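Tuesday evening, kettle on

Well, I said I would start on the odds and ends before the end of June, and I have, though it has taken me most of the day to do what I thought would be an hour's work.

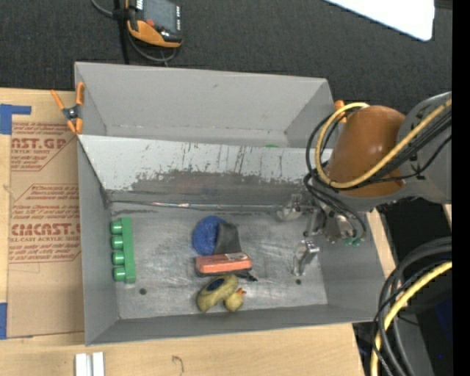 I had toast first, of course, and then Els rang about the playgroup sale and we talked for so long that my tea went cold and I had to make another. She wants everything priced by the weekend. I told her she would have it, and then I put the phone down and wondered what on earth had possessed me to say so.

It is the small toys that do it. Books are easy, you look at the cover and the spine and you know where you are, but toys come in with no box and no partner and you have to decide whether a thing is a toy at all. There is a duck, naturally. There is always a duck, a yellow one with an orange beak, and I am quite sure that in all my years of helping I have never sorted a lot of toys without meeting one. I am rather fond of them. Lotte had one in the bath until she was far too old for it, and she cried when it went mouldy inside and I had to pretend it had gone to live at the seaside – she still brings that up at Christmas.

Then there is the long green block with the four pegs, the sort you want a whole tub of, really. One on its own is not much use to anybody. I shall ask Tharindu if his boys have outgrown theirs, as I think the bigger bricks were put up in his loft when they moved to Osville, and he did say he would be glad of the space. If he has a tub we can sell the lot together and Els will be delighted.

The blue round spongy thing I have gone back and forth over. It may be for washing up or it may be for painting with, and Marlene was no help at all when I rang her, she only laughed and told me to put it with the craft things and go and sit down. So craft it is. The yellow one with the dark blue oval on top will go with the toys, and I shall let the children decide what it is meant to be, they are much better at that than I am. As for the red-orange one with the little label, I have not made up my mind. I'll look at it again tomorrow with my proper glasses on.

Ibsa called in at four with a bag of broad beans from his allotment, which was kind, and he stayed for a slice of the lemon cake and told me all about his daughter's exams. He says last year's sale made 571 pounds, and that Els has her heart set on beating it so they can have the new mats. I said that was a great many ducks at twenty pence each. He thought I ought to ask fifty, but I can't see it, not for a duck.

Beans for supper with a bit of bacon and the last of the new potatoes, very nice indeed. I meant to write out the price stickers afterwards but there was a programme on about canals and I'm afraid I watched the whole of it. Must remember to buy more stickers, and milk, and to ring Tharindu before he goes to work.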